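Rukel two-finger parallel gripper: simulation model and evaluation set

The Rukel is Derkmont's black parallel gripper for light pick and place. Product code 487. It is supplied with a flange adapter and a simulation model, so that the gripper can be tried on a virtual arm before any hardware is ordered.

The evaluation set uses a brick-walled room, a round wooden table, a bowl and single pieces of green fruit. Fruit was chosen for the curved sides. Each task is run with the Rukel and again with the Berisha gripper, using the same arm model and the same controller settings. Overhead, close and room cameras can be switched on separately. Rendered views from the set:

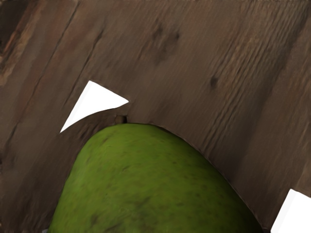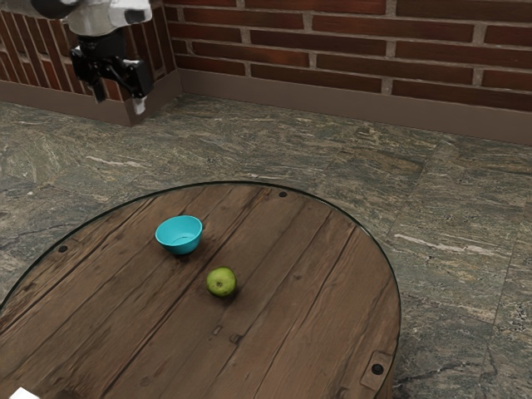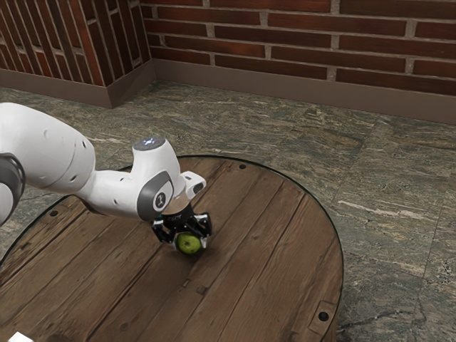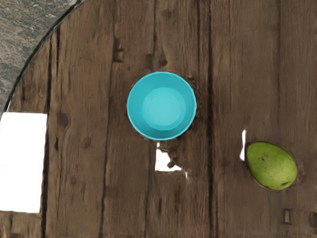

Simulated views, table set. Second and third: room camera, gripper empty and with apple held.

Notes on use

Set the finger closing speed before the force limit. The model ships with force level 2 of 9, suitable for apples and pears. Above level 7 the contact solver needs a shorter time step.
The close camera should not be used alone to judge grip height. Compare it with the room camera.
Flemex soft pads are sold separately. Their model file is loaded in place of the standard pads and the tool centre point must be entered again.

Page updated Sep 22, 2020

Comments

dmw_cell4: Does the August model file still load with the new controller settings?

Derkmont support: Yes, but the force levels reset to default. Check them after loading.

pkt: Pears slip more than apples for us at level 2. Level 3 holds. Same result with the Berisha.

Related items

Berisha parallel gripper, simulation model
Flemex soft pads, pair
Rukel flange adapter
Overhead camera mount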